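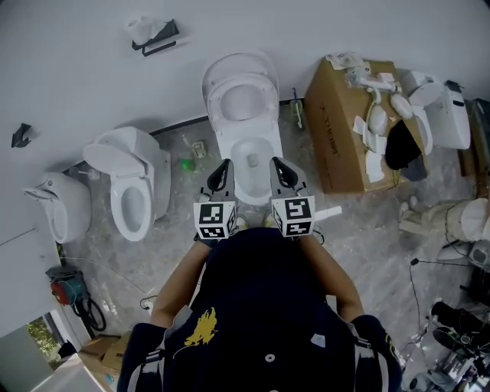

Inodoros blancos con la tapa levantada.

Atril de orquesta Plerach, de Altbridge
Lote de 10 unidades -- 1309 €, IVA incluido
Referencia: PLERACH-10

Todo músico de orquesta ha tocado alguna vez con un atril que se va agachando poco a poco, como si hiciera reverencias al director. El Plerach se queda donde lo dejan. La columna se ajusta con una sola mano, en 16 posiciones, y la bandeja, de 50 cm de ancho, admite la parte de un Bruckner abierta de par en par sin que el segundo atril de violas tenga que sujetarla con la barbilla.

El reborde inferior es doble: delante va la partitura y detrás el lápiz, la sordina y el caramelo que alguien desenvolverá en pleno adagio. Contra eso no hemos desarrollado nada.

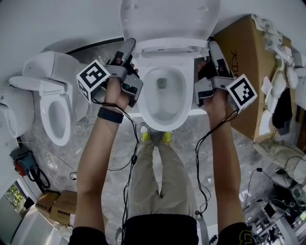
Lectura: 1 min

La base es de acero, pesada a propósito. Quien tenga que subir los diez a un escenario sin montacargas se acordará de nosotros, y para esa persona existe el carro Zulero, que se vende aparte y tiene cuatro ruedas con freno. Los atriles encajan unos en otros y el lote completo ocupa lo que un contrabajo con funda.

Acabado negro mate. No refleja los focos ni combina con nada, como debe ser. La pinza para lámpara viene incluida; la lámpara, no.

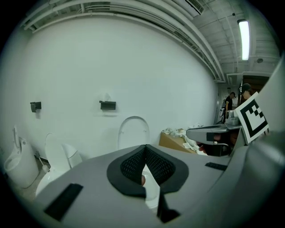

Iñaki Garrido: Compramos un lote para el ciclo de cámara del Assunção y por ahora ninguno se ha caído durante un pianissimo, que con los anteriores era costumbre. Le quito una estrella por el tornillo de la bandeja -- hay que apretarlo bien el primer día y las instrucciones lo cuentan en la última página.

Recambios: tornillo de bandeja, tacos de goma, pinza.
Plazo de entrega: tres semanas, algo más en temporada de zarzuela.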